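About Marino

Marino has packed and shipped small orders for other people's businesses since 2000. We started with 2 employees and a borrowed van in Drerbridge. We now have 21 people, our own vans, and a second site out at Bradomcombe, where the parking is better and the coffee is worse.

If you order a replacement hinge or a jar of fancy mustard online, there's a fair chance one of us put it in a box. For most of our history that meant walking. The pickers walked to the shelf, walked to the bench, and walked back because the label said the other shelf.

These days a good part of the lifting and passing is done by robot arms, on a line we call Hitau. The name came out of a staff vote in July and we have agreed to stop discussing it. Hitau handles the repeat orders, the same carton into the same tray all afternoon, and does it without once mentioning its knees.

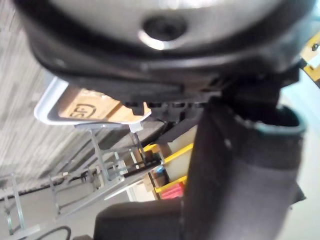

A carton in its tray on the Hitau line, with the yellow rack behind.

No jobs went when the arms came in, though a few changed shape. Two of our packers now run the line, and their old stations went to returns, which always needed more hands. People still do anything fragile, oddly shaped or gift wrapped. They also do the apologizing when a parcel goes astray, a task we have no plans to automate.

Not everyone was thrilled, and some still aren't. The early shift misses having the radio louder than the machinery. On the other hand, sore backs come up less at the morning meeting - the thermostat has taken their place.

Visitors are welcome at either site before 3 p.m. Please wear flat shoes and ring the bell twice.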